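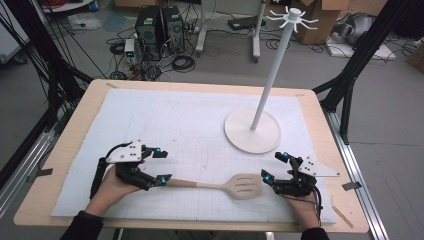
September, a bit after 2 pm. Pad comparison on the hand grippers, spatula and hook stand. Me + Bimla.

Kushwaha pads (the smooth ones) were in this morning, swapped to the Bavska felty ones before lunch. Same spatula, same stand. Shanti wants a yes/no on which set we order more of, I don't have one yet.

Notes so far:
- smooth set: fine on the blade, rolls on the handle if you come in off center
- fuzzy set: handle much better. Edges fray. Trilok says trim them, I'd rather leave alone till we're done so both pairs age the same
- trigger pull feels heavier on the left unit. Checked the linkage, nothing obvious
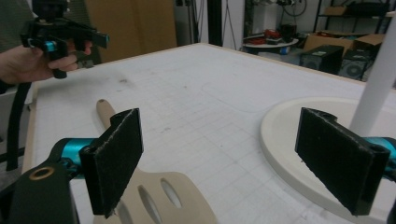
Fuzzy pads, jaws open over the spatula. Second gripper at left.

Closing force set to 3 on both units, was 2 on the left for the first few runs -- those are thrown out, marked in the log. Wrist stream drops frames if the Era controller polls faster than 220 Hz so leave it there for now. Mohit thinks its the cable, not the controller. Could be both.

Narrow part of the neck is the spot to grab, pads meet it square and I don't have to fuss with the angle.
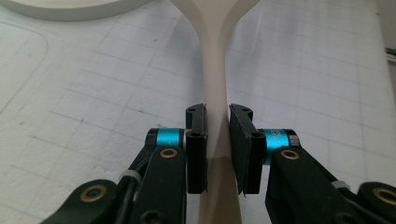
Hanging

Hardest bit is the turn from flat to upright. One hand picks, other steadies the base or takes the blade. Bimla goes right hand first, I go left, so our runs wont line up. Need to pick one and write it on the sheet. 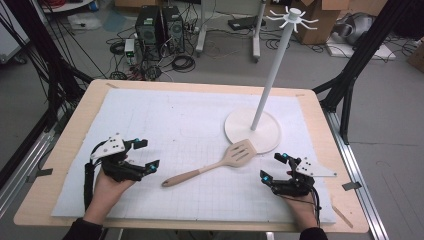 Also the start pose. We both drift, so put the spatula on a diagonal, grip end toward you, and open both jaws before hitting record. Subira asked for 400 runs per pad set, I told her about half that by end of week. Retape the near corner of the paper if it lifts.

To do: swap left and right units and see if the heavy trigger follows. Ask Kallitz re spare pads.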